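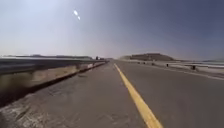 Catalog page 19

Benel Road Camera Kit with Tai Controller

If you have ever tried to pick a camera for a driving robot from a spec sheet, you know how it goes. Every one of them looks wonderful on paper, and then you bolt it to something that moves and wonder what you paid for. We sell three cameras for the Benel mount, and we would much rather you bought the right one the first time, so please pull up a chair and read this page before you order (or call us, we like to talk about this stuff).

Long, straight roads are a good place to start comparing. A solid yellow line running all the way out to the horizon gives your lane software something simple to hold on to, and a low concrete barrier close on the left will show you very quickly how a camera copes with things going by at short range. Look at the barrier and guardrail first, where the blur is strong, and then at the hill on the right, which stays a good deal sharper. Haze matters too! Where the road narrows to a point under a pale sky, edges get soft, and small dark shapes far down the road can be very hard to put a name to. Check what your own software makes of them before you decide you need a longer lens.

Which camera?

The Benel Wide is the one most people take home. It has a fixed lens, a rolling shutter and a plain, sturdy housing, and it is the easiest to set up. For slower machines on paths and yards it may be all you ever need.

The Benel Global costs more and reads the whole sensor at once, so posts and rails keep their shape better as you go by. It doesn't do away with blur, mind you. Blur comes mostly from exposure time, and you'll still want to keep that short. In bright daylight we start at 1/2000 of a second and work up from there.

The Benel Pair is two matched Globals on one bar, for people who want depth. Pin-yu Siu, who builds the bars for us in Sisach, checks each one on the bench before it ships, and her alignment sheet goes in the box. Please keep it - you will want those numbers later.

About the controller

All three plug into the Tai controller with the same locking cable. The Tai stamps each picture with the time and the steering and wheel readings, so when you sit down to compare two cameras you can match them up without guessing. Chin-lung Tsang wrote the comparison viewer that comes with it, and it now lets you mark a patch, say a strip of cracked pavement, and follow it from one picture to the next.

What comes in the box

Camera or camera pair
Benel mount with clamp and spare screws
Locking cable, 500 mm
Lens cloth and hood
Tai controller (leave it off if you already own one)

Trying before buying

We lend out trial sets from our Plostine shop, with all three cameras in one case. August fills up early. Write to Nusrat Cheema at the trial desk and tell her what your robot is, how fast it goes and where the camera will sit, and she'll put together the right brackets for you.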